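Section 4. Recording your snack-sorting demos

By now you've got the arm bolted down and both cameras showing up in the Hamdy recorder (if the side view is missing, go back to Section 3 and redo the cable check, I'll wait). This is the part I like best! We're going to collect the demonstrations the policy learns from, by driving the gripper ourselves and letting the software save everything.

The numbers in this section come from the runs Chaimae Badawi and I did at our Ludton bench. We ended up with 573 demos, threw out the ugly ones, and trained on 500. You can get away with fewer, but read 4.3 before you decide.

4.1 Lay out the table

1. Put two open boxes at the back of the work area, next to each other. Any plain shipping box will do. Take the flaps off or fold them well out of the way, since a flap that flops back in will ruin a whole batch.

2. Scatter your snacks in front of the boxes. Mix the sizes. A big chip bag and a little packet need very different grips, and you want the policy to see both.

3. Add a few things you do NOT want picked up. We like foam cubes and a rubber duck.

4. Check the side view on your monitor. You need to see the near faces of both boxes and most of the stuff on the table. It's fine if something pokes out of view at the bottom.

Note: move the clutter between demos, and I mean really move it. I got lazy for one afternoon in February and the policy learned where the duck lived.

4.2 Record a demo

1. Press Record and wait for the beep. The first 2 seconds get trimmed automatically, so don't start moving early.

2. Bring the gripper down over the snack you picked, fingers open, and come in slower than feels natural.

3. Close gently. Puffy bags squirm, and if you squeeze hard they shoot out sideways (ask me how I know).

4. Lift, carry it over the box, lower it a bit, and let go.

5. Press Stop, then tag the demo Keep or Toss right away while you still remember how it went.

Wrist and side views from our bench: 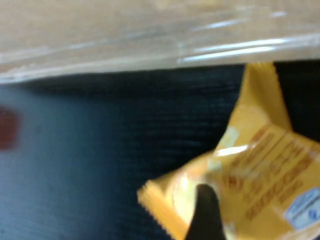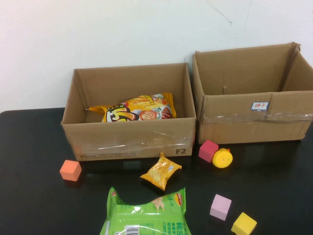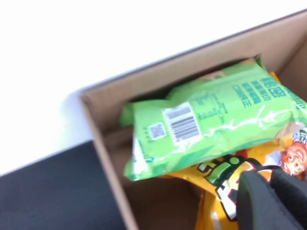 Caution: keep your free hand off the table while the arm is live. The stop button on the Nandadar controller works great, but only if you can reach it, so park it next to your elbow before you press Record.

Caution: don't tape the snacks down to make them easier to grab. Doaa Lamrani tried it on her Cladholm setup and the arm spent the next morning yanking at everything like it was glued.

4.3 How many is enough?

So we trained the same policy twice, once on 228 demos and once on the full 500, with the same settings and the same clutter. The small one did okay with the big bags. It was pretty hopeless with the little packets, mostly closing too early and pinching air. The bigger one handled both, and it also got a lot better at trying again after a missed grab, which I hadn't expected at all.

My advice is to train a first model early, watch where it fumbles, and record more of exactly that. Chaimae thinks you should just collect the whole pile up front and get it over with. We've agreed to disagree.

4.4 Before you close the recorder

1. Filter by Toss and play a few back. I always find one or two good ones I was too grumpy about.

2. Check that every kept demo has both video streams. A missing wrist stream shows up as a gray bar in the list.

3. Click Export and pick "paired views." Leave the compression setting alone unless your disk is really hurting.

Note: export can sit at 99 percent for a good while on a big set. Let it finish. If you quit there you'll have to start the export over, though your recordings are safe.

Section last updated Aug 29, 2023. Training settings are in Section 5.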